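Delville Annex, Room 163
Walk-through checklist, with comments
Date of inspection: September 12, 2024
Previous inspection: January
Form: Gretow short form, 11 items, comments required wherever the answer is anything except a plain Yes. Comments are also allowed where the answer is Yes, and I have taken advantage.

1. Door opens fully and closes by itself
Yes. It closes with real feeling. Anyone carrying a cup through it should plan ahead. Closer to be slowed down a notch.

2. Route to exit clear and at least as wide as the door
Yes, after I moved two folding chairs and a box of envelopes. The box was marked TEMPORARY in January and had the same word on it this time, gone over in fresh marker.

3. Exit sign lit
Yes.

4. Fire extinguisher present, charged, tag in date
Present, needle in the green, tag in date. The coat hook somebody put up directly over it is still there and still in use. Remove the hook. Taking the coat away each time has been tried.

5. Outlets and cords
Partly. Wall outlets tested fine. One power strip was plugged into another power strip behind the cabinet. Separated. The room's allowance for plug-in equipment is 2,000 watts in total and the Flungate heater uses most of that by itself, so heater and kettle are not to run at the same time. This was on a sign. The sign was under the kettle.

6. Table steady, covering flat, no trip or snag points
Table: Yes. I leaned on all four corners and it put up with me.
Covering: Partly. The green cloth with the white grid is a good thing to have on a worktable, as you can see straight away when it has shifted. It has wrinkles toward the front and near whatever is resting on it, and the white lines wander there. Pull it square and clip it at the back before starting work. Clips are in the top drawer with the dead batteries (see item 9).

7. Personal items off the work surface
No.
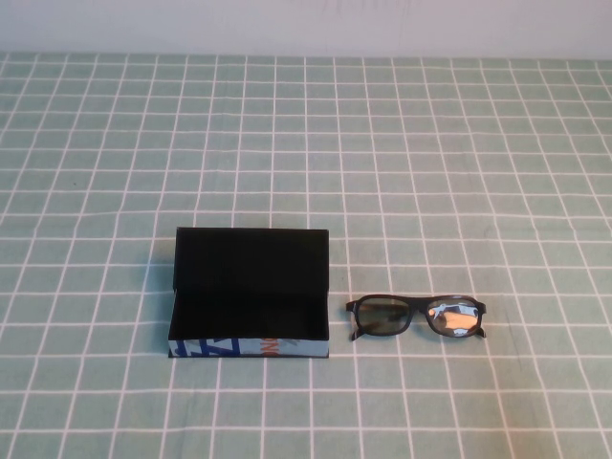
The rule is that eyewear is on your face or in its case, and the case is shut. I found a black-framed pair lying lenses up with the temples folded, right beside a hard case standing wide open with nothing in it. So the case had made the trip and so had the glasses, and they got within a few inches of each other. I count this as a No on the form but a moral Partly.

To be fair to the owner, lenses up is the correct way to put glasses down if you must put them down. Lenses flat on the table is how people end up in my office asking whether scratches are covered. They are not. The lost property envelope is good for claims up to 200 dollars, needs a signature, and has never been known to cover a scratch.

Action: glasses in case, lid closed, case on the shelf by the door. If unclaimed at the end of the week, to the front desk. Please do not try them on to see whether they are yours.

8. Surfaces clean
Partly. Wiped the windowsill, the shelf and the top of the cabinet with a white cloth, which is now retired. Walls fine. The pale one behind the table has no marks worth writing down, and I looked for some. For the green squares, see below.

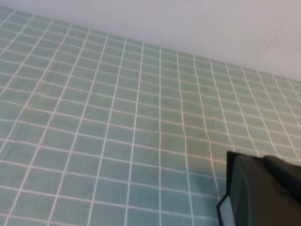
Item 8: small dark speck on one green square, near the middle. Crumb, mark or hole not determined.

Graded as cosmetic. If it brushes off, write "brushed off" in the log and initial it. If it is a hole, leave it alone and tell me, and do not put tape on it. The last taped repair in this building came up with a good deal more than it was meant to hold down. The Baldursdóttir cleaner under the sink is for the counter only. It is excellent on the counter.

9. Batteries and small parts stored safely
No. Top drawer has a loose mix of batteries, paper clips and binder clips, all touching. Batteries to go in the jar with the lid. The jar is next to the drawer, empty, and labeled BATTERIES.

10. First aid kit complete
Partly. Bandages fine, gloves fine, eyewash in date. Tweezers missing for the third inspection running. I am replacing them with a pair on a string.

11. Lighting adequate for close work
Yes. Took about a minute for the left-hand tube to make up its mind, then steady. Replace at next visit if it gets slower.

Result: passed with comments.

To be done before the next group comes in:
- hook off the wall
- cloth pulled square and clipped
- glasses cased and shelved
- speck looked at by somebody with their own glasses on
- batteries into the jar
- heater sign moved up to eye level

To be done sometime:
- door closer
- box of envelopes

Copy of this form goes on the inside of the cabinet door, over January's. Leave January's underneath. I like to compare.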